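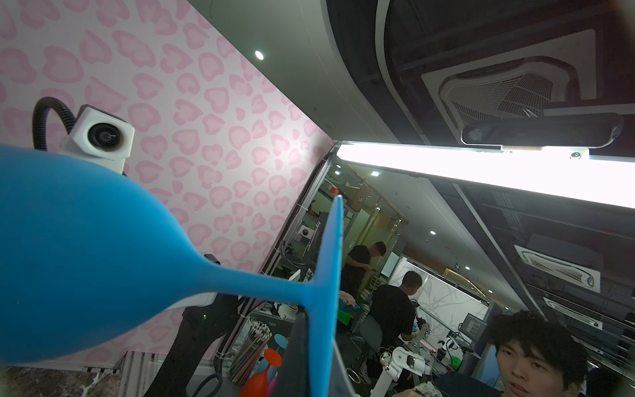 Silicone wine glass

A silicone wine glass is a drinking vessel in the shape of a stemmed wine glass, molded from flexible silicone rubber instead of blown or pressed glass. It is used mainly outdoors, on boats, around swimming pools and in homes with small children. Stemless versions are also common and are usually sold as silicone tumblers.

Design

The parts have the same names as those of an ordinary wine glass: bowl, stem and foot. Silicone is much less rigid than glass, so the stem of a silicone model is made thick to keep a full bowl upright. The walls are also heavier than those of a glass vessel, and the rim is rounded. Most models are cast in one piece. A few have a separate foot that pulls off for packing.

Colors range from clear and frosted to solid shades such as blue, red and gray. Clear silicone tends to turn cloudy or yellow with age, and a dark color hides this.

Manufacture

Food-grade silicone is pressed or injected into a heated metal mold, where it cures. The molded piece is trimmed along the seam and then baked for several hours to drive off remaining volatile compounds. Pieces that have not been baked long enough may have a rubbery smell that passes into the drink.

Use and care

Silicone does not shatter when dropped, and it can be washed in the top rack of a dishwasher. It picks up lint and dust easily. Oils and strong dish soap can leave a taste, which is often removed by soaking the glass in water with baking soda overnight. Red wine may stain light colors.

Wine drinkers differ on the material. The thick rim changes how the wine reaches the mouth, and a soft bowl can give way if gripped hard, spilling the contents. In The Picnic Cupboard, the household writer Siv Dahlgren recommends filling the bowl no more than halfway and holding it by the stem.

Makers

Early stemmed models were sold by Wireck in a set of 2. Hodero later offered a set of 5 in mixed colors, and Fema makes a folding version with a short stem.

See also

Stemware
Tumbler
Silicone bakeware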